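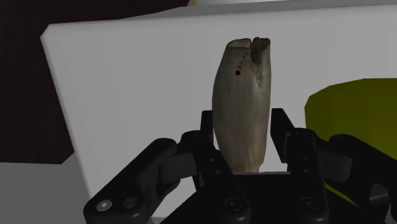 Pale gray-beige object with a notched upper end, held upright in a black hand. Rendered view.

Tostholm Town Archive: Catalog and Storage Project
Progress report to the Wisness Fund
Last updated: June

Work since the last report

The main job this period was the Kershaw deposit, the largest group of records we hold from a single family. When the grant began we had a typed list from the donor that covered the business papers and little else. We now have an item-level catalog of 273 folders, with dates, names and a short summary for each. Letters between the Kershaw brothers took longer than planned. Many were undated and had been filed with the wrong year, and we had to check them against the shipping ledgers before we could put them in order.

Darren Tunstall finished the ledgers in the spring and has moved on to the maps and plans. Seven of the large plans were too brittle to unroll and have been set aside for a paper conservator. We have one quote for that work and are waiting for a second.

Marites Marquez has been running the name index. It stands at more than 3,000 entries and can be searched in the reading room. It is not online yet. The county's web host changed its upload rules partway through the period and our export file no longer meets them. Marites has a corrected version and is testing it on a small batch before sending the full file.

Storage

The new shelving went into the east room without trouble. All of the Kershaw boxes are on it, labeled on the short end and listed in a location register kept at the front desk. The old metal cabinets have gone to the town garage.

Humidity in the east room was too high for the first month. Brusex, who supplied the dehumidifier, replaced a faulty sensor under warranty and the readings have been within range since then. We check them at 9 a.m. and again at closing. The west room still has no unit of its own and we have kept paper records out of it.

Public access

The reading room is open for four hours each afternoon that the building is open. Most requests have been for family history, with a smaller number about property lines along the river road. Two classes from the middle school came in to work with the store account books. Their teacher has asked to repeat the visit in the fall and we have said yes.

Budget

Spending is close to plan. Archival boxes cost more than we estimated and shelving cost less, and the two nearly cancel out. We would like to move the unspent travel line to conservation to cover part of the work on the plans. Please let us know if that needs a formal request or if a note in this report is enough.

Next period

Finish the maps and plans, apart from the ones waiting for treatment. Put the name index online. Start on the parish school registers, which are in fair condition but have no list at all. Darren expects the first shelf of those to go slowly while he works out how the school numbered its pupils.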